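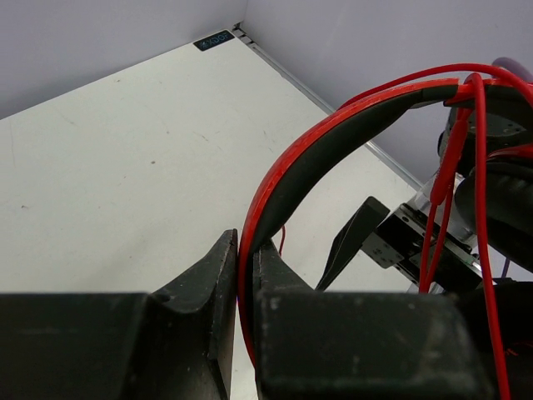 Dhillon Street Tool and Tech Library – Audio Shelf

Posted Mar 21, 2024

I spent most of this week on headphones. The audio shelf is my part of the library, and it had reached the point where opening the tub meant lifting out one pair and getting three others with it. Members were borrowing whichever pair came free first, whether or not it suited what they wanted it for. So I took the lot out and went through them one at a time.

The pair that got the most of my attention was a red one, over-ear, with a red cable. It's a colour you can find in a hurry, and I think that is part of why it goes out so often. The other part is that it has a wire. We have wireless sets too, and they come back flat, or paired to somebody's old phone, and then I have to sit down with them before they can go out again. A wired pair goes back in its bag and is ready for the next person.

The trouble with wired pairs is always the cable. People wrap it around the headband. I did it myself for years, and I can see the appeal: it's quick, it keeps everything in one bundle, and the bundle fits in a coat pocket. But the wrap pulls the wire tight where it enters the cup, and that is the spot where it fails. You get a crackle first, then sound on one side only, then nothing unless you hold your head at an angle. Nearly every dead pair in the repair bin has gone at that join or at the plug.

What I do now is take the cable off the band completely and let it hang for a minute so the twist falls out. Then I coil it loosely, in loops a bit wider than my palm, turning the wire slightly between finger and thumb with each loop so that it lies flat. If a loop wants to flip over into a figure eight I let it. A soft tie goes around the middle, done up loosely enough that I can still slide a finger under it. I don't use rubber bands any more. They go sticky over a summer and leave a mark on the cable that doesn't come off.

After that, the cleaning. I keep this simple. A dry cloth goes over the outside of the headband first to lift the dust, then a barely damp one with a drop of dish soap in the water. Glossy plastic shows every fingerprint, and I've stopped trying to get it perfect. The padded strip on the inside gets more care, as that's the part that sits in people's hair. I wipe along it in one direction and leave it to air before it goes anywhere near a bag. I bought a spray cleaner called Tellora last December and I'm not keen on it. It smells of lemon for days, and one set of pads went dull afterwards. The bottle is under the sink if anybody wants it for benches.

Ear cushions are where I'm fussiest. I press each one all the way round with a thumb to feel for flat spots, and look at the seam for splits. If the covering has begun to flake, the cushion comes off and goes in the garbage. There's no saving it, and the flakes get into everything. Replacements are cheap when you can find the right size, but the sizes are not as standard as the packets claim. I ordered a set from Pralivel that was meant to fit most over-ear models and it fit two of ours. The rest are in a labelled envelope waiting for a pair that suits them.

Then I fold and unfold each pair a few times. I'm feeling for grit in the hinge and for any side that moves more freely than the other. A folding pair should be folded for storage, in my view, so long as the cushions aren't pressed hard against each other. Leave them squashed for a month and they keep the shape. I lay them down so there's some air between the cups, and I let the cable sit on top with no tension on it.

The last thing is a listening test, and I use the same track every time so I know what I should be hearing. Left side, right side, both, then I wiggle the cable at the cup and again at the plug. It takes 3 minutes a pair if I don't get distracted, and I usually do.

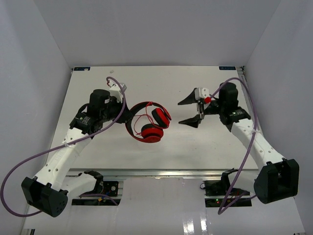 Where they go now

The tub is gone. In its place is a shallow drawer from a Sestia unit that was donated with one runner missing. I fixed the runner with a strip of beeswaxed maple, and it slides well enough. The drawer has 7 spaces, divided with corrugated card for the moment. I'd like to replace the card with something that wears better, but I wanted to try the layout before cutting any wood, and I've already moved two of the dividers.

Each space holds one pair in a cloth bag. The tag is tied to the drawstring and says wired or wireless, folding or not, and what sort of plug it has. Plugs cause more returns than anything else. If your phone doesn't have a round socket, ask for an adapter when you sign the headphones out, and please bring it back in the same bag. We started the winter with a full jar of adapters and I can see the bottom of it now.

The wireless sets are on the upper shelf beside the charging strip, with their own cables coiled and tagged to match. I've put the spare cushions, soft ties and cloths in the biscuit tin at the end.

A few things I would ask of anyone borrowing from the drawer. Pull on the plug and leave the wire alone. Don't wrap the cable around the band, even for the walk home. If one side cuts out, write that on the tag when you return them, and say which side if you remember. I'd much rather have a note than find out during the next sort.

I still have the microphones to go through – the foam covers are in poor shape and at least one stand has lost its knob. That will be the next job, once I have cleared the bench of ear cushions.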